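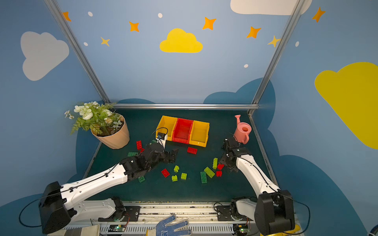
Toy bricks before sorting, with the yellow and red bins at the back of the table.

How to put away building bricks without losing the evening

In our home the bricks are everywhere by the end of the day. I have tried several systems since May and I want to share the one which stayed.

First, bring everything to one table. On the carpet you will miss the small ones, and on a dark table top the red and the light green bricks are easy to find with the eye. The dark green ones are more difficult, so I pick them first, while I still have patience.

Use few bins. Before, I had a box with many small compartments from Gandis and the children never used it. Now it is three plastic bins side by side, two yellow and one red. Red bricks go in the red bin. Dark green goes in the left yellow bin and lime green in the right one. A small piece of tape with a dot of the colour helps the younger children to remember.

Do not stack the bins while you are sorting. Let them stand at the back of the table, in a row, so that the hands have free space in front.

Pull apart the bricks that are joined before you put them in. Two thin ones pressed together are hard for small fingers the next day.

Washing: lukewarm water with a little dish soap, 4 minutes, then rinse in a colander and leave on a towel overnight. Please do not use the oven for drying. I did it once.

Artificial flowers also collect dust. For ours, with the white flowers and fern leaves, I use a soft paintbrush, from the top down. If a toy watering can is used with real water, empty it and keep it with the spout down until it is dry inside.

Next page: Labels for the toy shelf

Last changed 9 October 2025. Read 3,289 times.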